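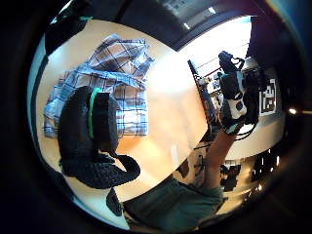
I've been folding for the clothes swap since the start of October and I think I'm finally getting somewhere with shirts. Jumpers I can do half asleep. Towels, fine. But anything with a collar used to end up as a sort of parcel with an arm hanging out of it, and Karla Quezada (who runs the swap, and folds like she's being timed) would quietly take it off my pile and start again. What's helped most is practising on checks. A blue-and-white plaid like this one gives you lines to follow, so if the navy bits don't run straight along the fold you know straight away that you've gone wonky! Mine is still a bit rumpled, I admit, but it's a great deal better than last month's.

A few things I've picked up, for anyone joining us on Saturday. Do it on a table. I spent years folding on the bed and the mattress just swallows everything, whereas on a good flat bit of wood you can press the creases down with your forearm as you go. Smooth first, fold second. Sleeves go across the back before you do anything else, and if the shirt is a big one, fold it in thirds, then in half. And stop fiddling with it once it's done, which is the bit I find hardest.

Then there's the matter of bags, and I do have opinions on bags.
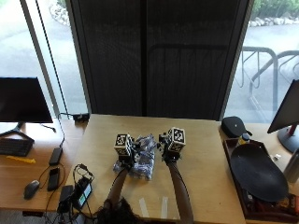

Last time we had 233 items come in and I'd say some 40 of them turned up in bags tied so tightly we had to rip them open. Please, a loose twist is plenty! We reuse every bag that's still in one piece, and they all need flattening out before they go in the drawer, so a knot makes double work. If you've got a stash of them at home under the sink (I know you have, we all have), bring those along too. The crinkly see-through ones are my favourite for shirts, as people can spot what's inside without pulling it all out again.

We're also after hangers, mostly for coats. Karla has her eye on a second-hand rail from the Grivberg shop by the roundabout, going for 29 pounds, and if it's still there by the weekend we'll have it. That would leave the tables free for folded things and I could spread out a bit, instead of building those leaning towers of T-shirts that go over every time somebody reaches for the one at the bottom.
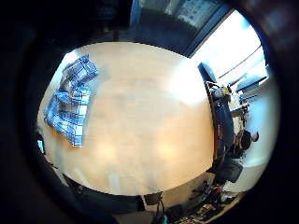

*The blue check, folded, with plenty of table to spare.*

Doors open at ten on Saturday. Drop-offs before that if you can, and I'll be on shirts all morning, so do come and show me if you know a better way with collars.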